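Sep 16, 2023

Workshop notes, dye bench. Third go at the walnut brown on the Galura wool.
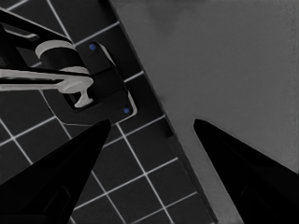
Sushil reckons the iron is the trouble, and that I'm putting it in far too early, before the wool has had a proper soak in the walnut. He may well be right! In August I added it at the start and got a sort of tired grey (fine for socks, hopeless for the Prajapati blankets), so today it went in for the last 13 minutes only.

What I did: 2,000 g of wool, scoured last night, rinsed twice, into the big pot with the husk liquor. Brought it up slowly, kept it just under a simmer and stirred when I remembered, which was less often than I'd like. Weighed the husks at 1,010 g this time, a bit heavier than the last batch, so it's not a fair comparison and I know it.

Colour in the pot looked lovely, like strong tea, but wet wool always flatters. Two skeins have a paler band where the ties were too tight. Looser figure-of-eight ties next time, please, everyone, me included.

Shakuntala wants a dry sample before she says yes to the full order. I've hung one by the back door and one in the dark cupboard to see if there's any difference.

Still to do: wash out the strainer, label the leftover liquor, ask Umesh if he has more husks.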